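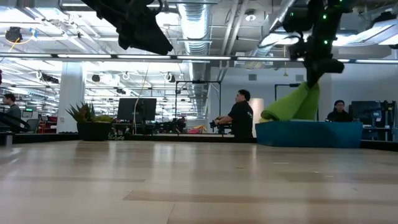 Green cloth over the blue bin

May 15, 2026
Posted by Niloufar Hashemi

Hi all, I'm picking up a used electric wagon in July (a Zotik, the long-roof one) and the seller wants to throw in his roof bars for an extra 30 dollars. They came off his old petrol hatch. I'm hoping to put a kayak up there for the trip to my sister's, mostly highway with 11 km of gravel at the end. Will the bars fit, and how badly will a kayak knock the range around? I can't find a straight answer in the owner's manual!

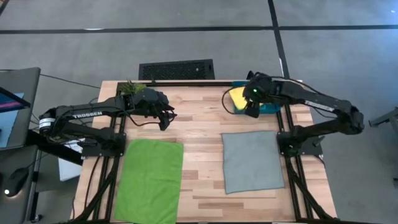 The dealer in Clitlow quoted me 1347 for the factory bars and a cradle, and I nearly fell off the chair.

Grandetik
Bars are bars. Chuck 'em on, drive slow, you'll be right.
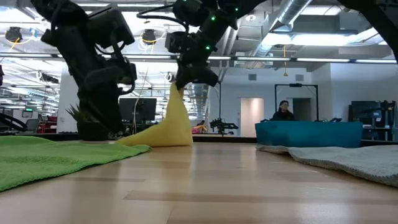 Gwion Penry
Please don't go with "bars are bars"! I've had the same wagon for a couple of years now and the feet are the whole problem. The bar itself might be fine, but the clamp has to match your roofline, so ask the seller for the part number on the feet and check it against the maker's fit list (mine are Hosseinzadeh and the list is on their website). If it's only the feet that are wrong, you can usually buy those on their own, heaps cheaper than the dealer.
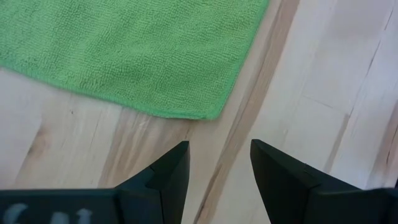

Range-wise, expect to notice it on the highway, more so with a headwind. I'd plan an extra charging stop the first time and see how you go, and take the bars off when you get home because even empty they cost you a bit. Before you clamp anything down, wipe the roof where the feet sit. A green microfibre towel with a hemmed edge does the job, just shake the grit out first or you'll scratch the paint. Then recheck the bolts once you're off the gravel. Oh, and the roof load limit includes the bars and cradle as well as the kayak, so weigh the lot.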